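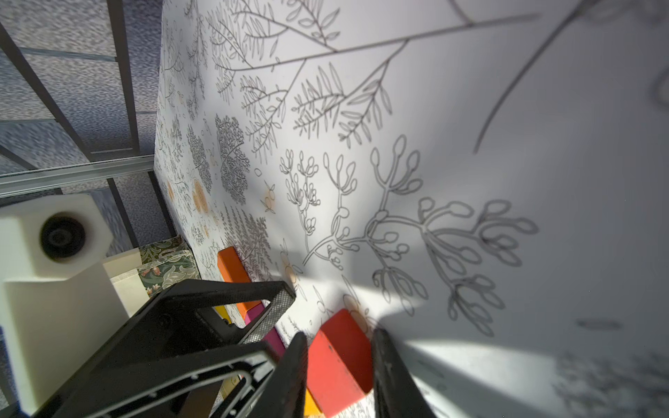

How should toy blocks be put away when several sets have been mixed together? Sort by size first and by color second, and give every set its own box with the set name on the short side.

Block Sorting at the Pliltasow Playroom

The gallery covers the yearly block inventory, carried out in August on the covered table next to the shelving. Two sets are in use at present, Foletti and Khondokar. The combined stock stands at 644 pieces, of which 146 are Foletti. The sets are close in size but not identical, and mixed pieces do not stack flush.

1. Loose blocks on the printed cover
Red, orange, magenta and yellow pieces, before boxing. The cover is white with gray botanical line drawings. Strong colors stay easy to find against it; pale pieces are sorted on a dark tray.

2. Boxes
A cream-colored box and one covered in green floral-patterned paper stand at the side of the table. Patterned paper is glued on all outer faces and left off the inside, where it tears at the corners. Paper is renewed every 3 years.

Sorting notes

Long pieces go in first, flat, parallel to the long side of the box. Small pieces fill the remaining space. A box is full when the lid closes without pressure – overfilled lids split at the seam.

Color is checked in daylight, between ten in the morning and noon. Under the ceiling lamp, orange and red are hard to separate, and magenta reads darker than it is.

Pieces with chipped edges are set aside and sanded with fine paper. Cracked pieces are discarded. The Khondokar set had six discards this year, all of them long pieces. Replacements were ordered through the Pornside toy exchange and will be entered under the same set name.

Cleaning is done with a damp cloth and a drop of dish soap. Blocks are not soaked. Drying takes one night on a towel, with the pieces spaced apart and turned once.

Storage

Boxes go on the lower shelf, set name facing out. The upper shelves are kept for puzzles and paper. Nothing is stored on the carpet, and the table cover is shaken out and put back after the last box is closed.

Next inventory: August, same table.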